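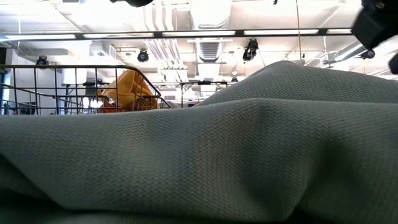 Mark Anthony Macapagal asked, after reading our last report, whether the Trota matched savings pilot had shown anything yet beyond the fact that people will accept free money. It is a fair question and I have kept it in front of me while writing this one. My short answer is that it has shown a little more than that, and less than the application to Sturngate promised.

Progress report, Trota matched savings pilot, Irkwood
Submitted to the Sturngate program office, 01/04/2024

Where enrollment stands

We sent invitations to 538 households in Irkwood with at least one card or store account in arrears. Of those, 249 signed up. The application called this kind of result "strong community demand." I would be careful with that phrase. A household that fills in a two-page form to get a match has told us it would like the match. It hasn't told us it wants to save, or that it was unable to save before we came along.

Enrollment opened in August and most of the forms came in during the first weeks. After that the line went nearly flat. A second mailing did very little, and I don't recommend paying for a third.

The typical household came in owing about $1,725 on cards and store accounts, leaving out car loans and medical bills. We left those out because the application did. I now think that was a mistake, at least for the medical bills, which come up in nearly every intake conversation and nowhere in our numbers.

What the match is doing

The match is capped at $300 per household. The idea, as you know, is that a small cushion keeps people from putting the next car repair on a card at a high rate. The idea is reasonable. The trouble is in telling whether it happens.

Deposits look healthy on paper. They cluster in the weeks just before a match is credited, and a good share of the money leaves again soon after. That could be a family using the cushion exactly as intended. It could also be a family moving the same money in and out to collect the match. Our records can't tell the two apart, and I would not trust any report that says they can.

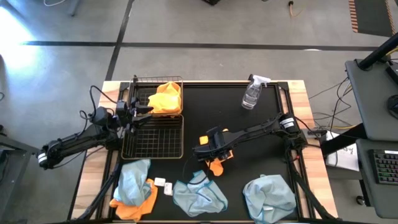 Why should I leave money sitting there at almost nothing when my card charges me every day, one participant wrote on the midpoint survey, and added that a calculator would have told us the same. We did not have a good reply ready. On arithmetic alone the participant is right: a dollar paid toward a card in arrears saves more than a dollar in the Trota account earns. The match changes that sum while it lasts. Once a household hits the cap, the sum goes back to what it was, and our handouts go on telling people to keep saving as if nothing had changed.

We have rewritten the handout. The new version says to build the cushion up to the match cap, then put whatever is spare toward the account with the highest rate, and to keep making every minimum payment the whole time. It fits on one side of a page. The old one ran to four and contained a drawing of a tree.

The Lockyer software

The budget line for Lockyer was approved on the understanding that its alerts would cut down on missed payments. Missed payments have gone down a bit since the alerts were turned on. They had also been going down before that. The vendor's summary starts its chart on the day of the launch, so the earlier drop does not appear. I have asked for the full series twice and will attach it when it comes.

Two practical problems, both still open:

Alerts go out by email unless the household changes the setting, and many never check email.
The alert names the amount due but leaves out the late fee, so people can't see what a delay would cost them.

I would hold the next Lockyer payment until the second one is fixed.
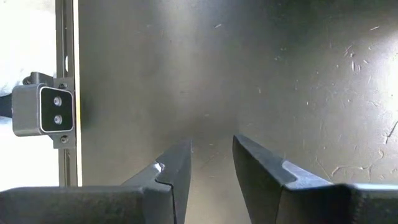
Due dates are doing more harm than interest rates in a surprising number of these budgets. A household gets paid, rent goes out, and two or three card payments land before the next check. When I lay the dates out on a calendar, the room left between one payment and the next looks like the strip of brushed metal showing between those two dark gripper fingers: there is a gap, and it is narrow. Most card issuers will move a due date if asked. It costs nothing, and it wasn't in our program design at all. Counselors have begun raising it at intake. We did not start tracking it until recently, so I can't give you a result, and I would rather leave the box blank than fill it with an estimate.

Counseling

Sessions are running to schedule. Attendance at the first one is good and at the second one poor. The intake team's view is that people got what they needed the first time. Maybe so. They may also have found the first session long and a little preachy, which was my own impression when I sat in on one. A lot of time went to explaining why debt is easier to handle when it is small, to people whose debt had stopped being small some time ago.

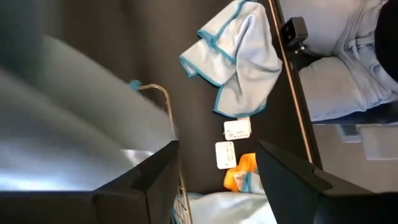 The second session is where the useful work was supposed to be: calling creditors, asking for hardship terms, checking old balances for errors. I have asked that the first creditor call be moved into session one, with the general talk cut to a few minutes. Two counselors object that they need time to build trust. I think a fee taken off an account builds it faster, though I admit I have no data for that either.

What we are asking for

No new money. We ask Sturngate to let us shift the unspent mailing funds to counselor hours, and to drop "number of households enrolled" as the lead measure. In its place we suggest total balances owed, medical bills included, checked against statements at entry and again at the end. It will make the pilot look worse for a while, as the medical bills alone will push the starting figures up.

We have no comparison group. The households that were invited and did not enroll are the nearest thing to one, and they probably differ from the others in ways we can't see. If the final figures are good, please read them with that in mind.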